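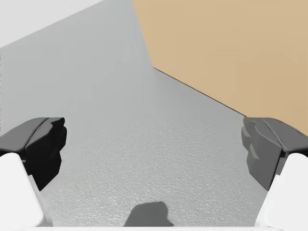
Figure 1. Simulated view with two gripper fingers and a pale gray surface.

Sharing Electrical Capacity and Standing Charges in a Subdivided Industrial Building

Project report, Commercial Property module
Group members: Csaba Csizmadia, Benedita Neves, Zulmira Matos
Project supervisor: Preben Vigfúsdóttir

1. Introduction

Small industrial units are often created by dividing a larger building that was designed for one occupier. The floor space can be divided with partition walls, but the incoming electrical supply usually stays as a single connection in the landlord's name. Each tenant then depends on a supply that is shared with the others, and the lease has to say how much of it each tenant may use and what each tenant pays.

This report looks at one such building, the Leitão Works in Fudstead. It was built in 1891 as a single workshop and is now let as 6 units. The building is managed by Preris, which acts for the owner. The incoming supply has an agreed capacity of 200 kW. The site pays a monthly standing charge for that capacity, whether it is used or not, and the charge is passed on to the tenants.

The project had two aims. The first was to compare the capacity given to each unit in its lease with the highest demand recorded at its sub-meter. The second was to compare three ways of dividing the standing charge. Payment for units of electricity used is already based on sub-meter readings and was left out of the study.

2. Background

2.1 The building

The units are lettered A to F. Units A and B face the yard and have roller doors. Units C, D and E open onto a covered passage, and Unit F is at the rear, reached through a shared lobby. All units are occupied. Unit A is used for storage and packing, B for metal fabrication, C for furniture repair, D for commercial baking, E for archive storage and F for screen printing.

The main switchboard is in a locked room off the passage. Each unit has its own sub-meter and its own protective device. The rating of the device limits the current a unit can draw for a long period, but in most units the rating is higher than the lease allocation, so a tenant can exceed the allocation without any interruption.

2.2 The leases

All leases follow the same base form, with a schedule that changes from unit to unit. The base form has 44 numbered clauses. Those that concern electricity are spread over three parts of the document: the definitions, the tenant's covenants and the service charge schedule. The definitions refer to "the Unit's Proportion," which is calculated by floor area. The same proportion is used for roof repairs, yard cleaning, insurance and the electrical standing charge.

The tenant's covenants say that the tenant shall not "overload the electrical installation." No figure is given in that clause. The allocation in kilowatts appears only in the service charge schedule, where it is described as the basis of charge. It is therefore unclear whether it is also a limit. Aníbal Teixeira, property manager at Preris, told the group that the firm treats it as a limit. He confirmed that no tenant has been asked to reduce its demand under the present leases.

3. Method

3.1 Data

Preris supplied half-hourly sub-meter readings for all units in July, exported from its Grudel management software. The readings were checked for missing intervals. Unit C had a gap of one afternoon, during which the sub-meter was being replaced. The gap was left empty and was not filled with estimated values.

For each unit the highest half-hourly demand in the month was taken as its peak. The readings were then added across all units for each interval, and the highest total was taken as the peak for the whole building. The interval with the gap for Unit C was excluded from this step.

3.2 Charging methods

The standing charge in the month studied was $1,200, which is $6 per kW of agreed capacity. Three methods of dividing it were compared.

Method 1: by floor area. This is the method in the present leases.
Method 2: by individual peak. Each unit pays in proportion to its own highest half-hourly demand.
Method 3: combined. Half of the charge is divided by floor area and half by individual peak.

Results were rounded to the nearest dollar.

3.3 Interviews

Short interviews were held with the occupiers of Units B, D and F. They were asked when their main equipment was in use, whether they knew their allocation and whether they expected their demand to change. The occupiers of the other units did not reply to the request.

4. Results

4.1 Allocation and recorded peak

Table 1. Lease allocation and recorded peak demand

Unit Area share (%) Allocation (kW) Peak (kW)
A 30 60 22
B 20 40 44
C 15 30 18
D 15 30 27
E 12 24 9
F 8 16 19
Total 100 200 139

Units B and F both exceeded their allocation. Unit B did so by 4 kW and Unit F by 3 kW. Unit A has the largest allocation and used just over a third of it at its peak. Unit E used less than half.

The total of 139 kW in Table 1 is the sum of individual peaks, which did not occur at the same time. The highest demand for the whole building in any half hour was 112 kW. This leaves 88 kW of the agreed capacity unused at the busiest time in the month.

The difference between the two totals is mainly explained by Unit D. Its ovens are switched on in the early morning, and its peak came at 4:30 a.m., when the other units were closed. The peaks for Units B and F both fell between 10 a.m. and noon.

4.2 Division of the standing charge

Table 2. Monthly standing charge under each method ($)

Unit Method 1 Method 2 Method 3
A 360 190 275
B 240 380 310
C 180 155 168
D 180 233 207
E 144 78 111
F 96 164 130
Total 1,200 1,200 1,201

The total for Method 3 differs by $1 owing to rounding.

The largest change in dollars is for Unit A, which would pay $170 less each month under Method 2. Unit B would pay $140 more. The largest rise in relation to the present charge is for Unit F, from $96 to $164. Method 3 reduces each of these changes by half.

4.3 Interviews

The occupier of Unit D knew its allocation and had checked it before ordering a second oven. The occupiers of Units B and F did not know theirs. The occupier of Unit B assumed that the rating on the protective device was the permitted limit. The occupier of Unit F had read the covenant on overloading but had not connected it with the schedule.

Unit B expects to add one welding set within the year. Unit F has no plans for new equipment. Unit D would like to start baking later in the day, which would move its peak closer to those of the yard units.

5. Discussion

5.1 Floor area as a basis

Floor area is simple to apply. It does not change during the lease, and it needs no meter data. For roof repairs or insurance it has a clear link to the cost. For electrical capacity the link is weak in this building, where the largest unit is used for storage and one of the smallest runs drying equipment.

The result is that Unit A pays for capacity it does not use while Unit B has none in reserve. Under the present leases there is no means for one tenant to give up capacity to another. Any transfer would need both leases to be varied, and the cost of two deeds of variation would probably be greater than the saving for several years.

5.2 Individual peak as a basis

Method 2 follows demand more closely but has two weaknesses. A single unusual half hour can set a tenant's charge for the month. It also takes no account of when the peak occurs. Unit D would pay $53 more than at present, although its peak adds nothing to the load at the busiest time for the building.

A method based on each unit's demand at the time of the building peak would deal with the second point. It was considered and not pursued, as the tenants cannot see each other's readings and could not check or predict the charge.

5.3 Reducing the agreed capacity

The unused 88 kW raises the question of whether the agreed capacity is too high. A reduction would lower the standing charge for every tenant. One month of data is not enough to support it. July readings contain little or no electric heating load, and the winter peak may be much higher. Capacity that has been given up may also be difficult to recover if the local network has been committed to other sites in the meantime.

6. Limitations

The study covers one month. The gap in the readings for Unit C may hide a higher peak. Power factor was not recorded by the sub-meters, so all results are in kilowatts and the apparent power at the main connection is not known. Landlord's lighting in the passage and yard is not sub-metered and was left out of the totals.

The interviews covered three of the units and were not recorded. Notes were sent to each occupier for correction, and one correction was received, from Unit D, on the start time of the ovens.

7. Recommendations

7.1 The allocation should be moved to the tenant's covenants and stated to be a limit, with a procedure for what happens if it is exceeded.

7.2 The electrical standing charge should have its own definition in the lease, separate from the Unit's Proportion.

7.3 Method 3 should be used when leases are next renewed. Where renewal dates differ, the owner would have to carry any shortfall between the old and new methods.

7.4 Each tenant should receive a monthly statement of its peak and the time at which it occurred. The Grudel export already contains both values.

7.5 Readings should be collected for a full year before any change to the agreed capacity is requested.

8. Division of work

Csaba Csizmadia prepared the meter data and Tables 1 and 2. Benedita Neves reviewed the leases and wrote sections 2 and 7. Zulmira Matos carried out the interviews and wrote sections 4.3 and 6. The remaining sections were written jointly.

Appendix A: Lease clauses reviewed (held by supervisor)
Appendix B: Interview questions
Appendix C: Half-hourly readings, Units A to F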